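Preguntas frecuentes: planificador Plateo en simulación

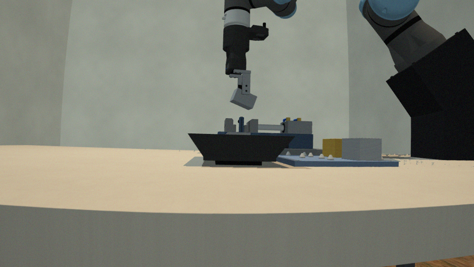 Corey Ormsby

¿Qué comprueba Plateo antes de mover un bloque?
Colisiones entre el brazo, la pieza sujeta y los objetos de la mesa: bandeja, fijación y tablero. La pieza se añade al modelo del brazo al cerrar la pinza.

¿Por qué se rechaza una trayectoria con el error 1294?
El segundo brazo no está declarado como obstáculo. Cárguelo desde Araya y vuelva a planificar.

¿Cuál es el límite de tiempo?
400 ms por consulta, con 4 reintentos. El valor se cambia en el perfil de Farow —no en la escena—.

¿La inclinación del bloque afecta al cálculo?
Sí. Se usa la orientación estimada en la pinza. Con un error superior a 11 grados se repite la estimación.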